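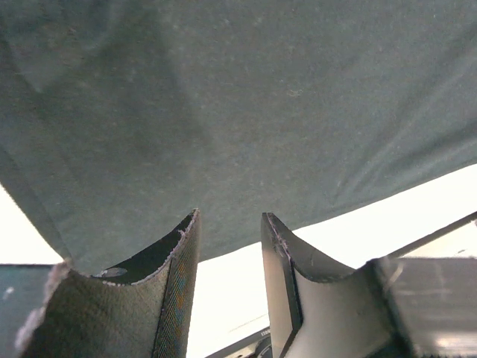
Nurkby Office Furniture Listings: README

Welcome, and thank you for taking the time to read this before opening the files. I know most people skip straight to the tables, and I do it myself, but a few things in this collection will make a lot more sense if you spend five minutes here first.

What is in here

The Nurkby collection is a set of 1109 product listings for office furniture, gathered from the old catalogs of a small reseller called Grilteck and tidied up by hand. Most of the listings are for desks, file cabinets, bookcases and task chairs, with a smaller pile of reception counters and those heavy credenzas that everybody's first boss seemed to have. Each listing has a title, a block of selling text, a set of measurements and, in most cases, a finish or upholstery name.

I started it because I was helping a friend furnish an office and got thoroughly fed up with trying to compare two desks whose sizes were written in two different ways. One said width by depth, the other said depth by width, and a third (I am not making this up) gave only the size of the carton. By the time we had bought the desks I had a spreadsheet, and the spreadsheet grew into what you see now.

Files

listings.csv
One row per product. This is the main file and probably the only one you need.

finishes.csv
The finish names as the catalogs printed them, with a plainer name next to each. There are 70 of them after merging the obvious duplicates. "Harvest Cherry" and "Hrvst Chry" are the same thing, and I have treated them that way.

parts.csv
Spare parts and add-ons such as keyboard trays, grommet covers, casters and hutch doors, linked to the products they fit. It is thinner than I would like.

notes.txt
My running notes, kept more or less in the order I wrote them. They ramble. Please be kind.

Columns in listings.csv

item_id: a short code I made up. It does not match any maker's model number, so please don't try to order with it.
title: the listing title, with shouting capitals toned down.
body: the selling text, left as it was apart from broken characters.
width_in, depth_in, height_in: outside measurements in inches, always in that order.
weight_lb: shipping weight where the catalog gave one. Blank means it didn't.
finish: points to finishes.csv.
assembly: yes, no or unknown.
section: the catalog section the product came from, one of 14.

How the measurements were checked
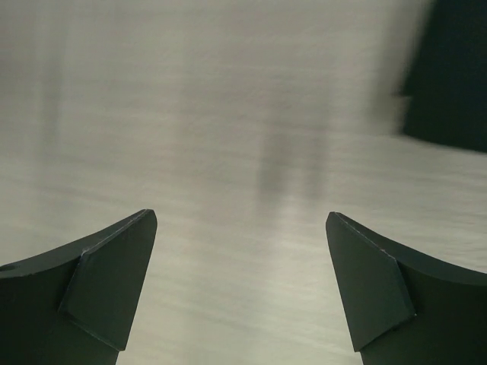

Wherever a listing gave sizes in both the title and the body, I compared the two and kept the one that also agreed with the weight and the product type. A bookcase that is 72 inches deep and 12 inches tall is almost surely lying on its side in somebody's typing, and I stood it back up. Where I couldn't decide, I left both numbers in the body text and put nothing in the columns. I would much prefer a blank cell to a guess, and I hope you will feel the same way if you send corrections.

Hildegard Harms went through the whole of the seating section with me in November and caught a great many arm heights that had been entered as seat heights. If the chairs are in better shape than the desks, you have her to thank. She also persuaded me to keep the seat height as a range inside the body text, as chairs go up and down and a single number was never going to be fair to them.

Known problems

There are 27 listings with no usable measurements at all. They are still in the file, and you can find them by looking for rows where all three size columns are blank.

Finish names are a matter of taste as much as fact. Two catalogs could use the word "natural" for quite different colors, and I only had the words to go on.

The Sauerland range of conference tables appears twice, once as complete tables and once as tops and bases sold apart. I haven't joined them up yet. If you are counting tables, leave out one set or the other.

Semum storage units were listed by the bay in one catalog and by the full wall in another, so their widths jump around a good deal. Check the body text before you trust those.

Prices are not included. They were old when I started and would only mislead people.

Using the collection

You are welcome to use it for learning, for testing a search page, for practicing your spreadsheet skills, or for whatever else you have in mind. I would gently warn against using it to plan a real office. Many of these products are no longer made, and a desk that is an inch too wide for the wall is a miserable thing to discover on delivery day. Measure the real thing, and measure the doorway too.

Sending corrections

Please give the item_id, the column, what it says now and what you think it should say. A line on how you know is a great help, even if it is only that you are sitting at the desk in question. I read everything, though I can be slow in answering, and fixes go into the next copy of the files with a note in notes.txt.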